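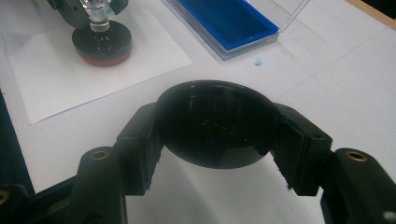
Hand gripper on the black disc, white bench, Wednesday demo.

Wednesday, June. Demo day at Tillance, bench 3

Set up from 9. Visitors from Zindby in the morning, the Jenkins group after lunch. Same routine for both: short talk at the whiteboard, then the hand-held gripper at the bench, then the arm running the policy trained on the hand-held recordings.

Bench layout left as it was for the talk. Paper sheet at the back with the black round base and clear cylinder on it, plastic container with the blue tray to the right of that. Disc picked up by its sides, one textured pad each side, lifted a little clear of the table.

Notes on the disc. Glossy top with a raised rim, shows streaks from the overhead lights. The tracker doesn't like this. Lost pose on two of the morning takes, both when the disc was tilted toward the window side. Blinds down for the afternoon and no further losses, but the sun had also moved by then, so that proves little. Repeat on a dull day before changing anything.

Also a blue speck on the disc and a blue smudge on the table near the container. Wipe both before recording again or they end up in the training set.

Arm runs: 5 attempts for each group. Zindby 3 good, Jenkins 4 good. The Jenkins failure was a grasp slightly high on the rim, disc rolled out of the pads. The two earlier ones were slow approaches that timed out. Timeout is still at the value we used for the cube task — too short for this one.

Questions we got:
Pad life. Told them about 2000 grasps before we swap, but we have never logged it properly. Start a tally sheet.
Whether the hand gripper and the arm gripper use the same fingers. Yes, same print, same pads.
Whether Fokier can supply the pads cut to size. Don't know, will ask.

To do: raise timeout, clean bench, check the screws on both fingers, send Zindby the takes they asked for. Copy the morning logs off the bench machine before the weekly wipe.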